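# Order Behind Closed Doors: How Drulldale Rethought the Office Cupboard

The low storage cupboard is among the least considered pieces of furniture in any workplace. It is bought in quantity, placed against a wall and filled within a month. At Drulldale, a records and correspondence office serving 81 parish bodies, the cupboards had gone unreviewed for many years when the management decided in April to bring them into proper use.

The work was entrusted to Darius Bite, who has overseen the office's filing arrangements since it moved to the Manzano building. His first step was to empty every cupboard in turn and to establish what had been kept in it. Much of the content was out of date. There were surplus envelopes, guidance notes that had been replaced twice over and a large stock of dividers in a size the office no longer orders. The papers of real value were often at the back of the lowest shelf, where staff had to kneel to reach them.
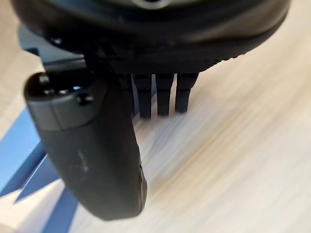
A decision was taken early on that loose papers would no longer be stored directly on a shelf. Every set of records would have a box, and every box would have one place to which it returned. Mr Bite had seen a similar rule applied at Girkodia, a smaller office in the same group, and considered that it could be adopted without new furniture. The existing cupboards were sound. Their doors needed adjustment and several shelves had to be moved, but the budget of 2000 pounds was spent almost entirely on containers.

## The choice of box

Selecting a container took longer than expected. Card boxes were inexpensive but did not stand up well to daily handling. Clear boxes were tried for a short period and withdrawn, as staff found the sight of mixed papers distracting. 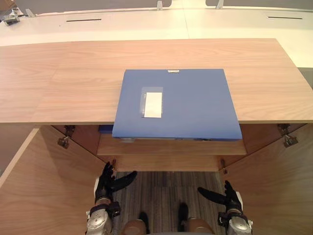

The office settled on a single colour for current files and a second for closed ones. Uniformity has a practical value in a room used by several teams, where a misplaced item should be noticed quickly. Labelling was treated with equal care. The blue file box has a clear pocket on its lid, with a white card inside that can be left blank until the contents have been agreed, and a small metal clasp at one edge. Staff are asked to write the card only when a box has been checked by a second person. The rule slows matters a little — some colleagues have said so — but it has reduced the number of boxes whose labels bear no relation to what they hold.

Size was the other concern. A box must pass between the open doors without being turned on its side, and must leave enough room above it for a hand. Mr Bite measured the cupboards himself and found that their interiors differed by as much as 2 centimetres, although they had been supplied as a matching set by Pemotico.

## Lifting and returning

The guidance issued to staff on July 2, 2018 runs to a single page. Both doors are to be opened fully before anything is removed. The box is to be held with both hands and set down on the cupboard top while its contents are consulted.

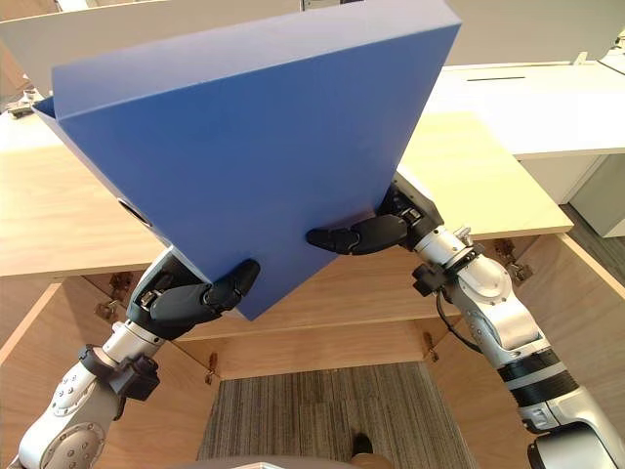 Larger boxes are subject to a separate instruction. They are not to be filled to the brim, and they are to be stored on the lower shelf or beside the cupboard, never on top of another box. A full container of paper is heavier than many people suppose, and the office had recorded 5 minor strains in the year before the review. Heavy reference volumes have accordingly been moved to open shelving at waist height.

Attention has also been given to the floor. Under the previous arrangement it served as an overflow for anything that would not fit, and cleaning staff were obliged to work around the piles. The carpet in front of each cupboard is now to be kept clear at the end of the day, so that the doors can swing freely.
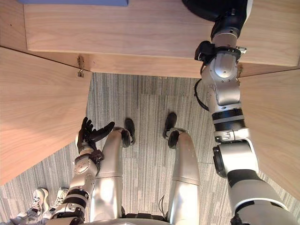
Darius Bite remarked that the doors had given him more trouble than the papers, and that a hinge which has dropped slightly will persuade people to leave a cupboard open for good. He had asked for every fitting to be inspected twice a year, and said he would rather spend an hour with a screwdriver than another afternoon sorting envelopes.

The inspection has been added to the building calendar. Closed files are to be dealt with next, beginning with the correspondence held in the corridor, and Girkodia has asked to receive a copy of the guidance once the wording on labels has been settled.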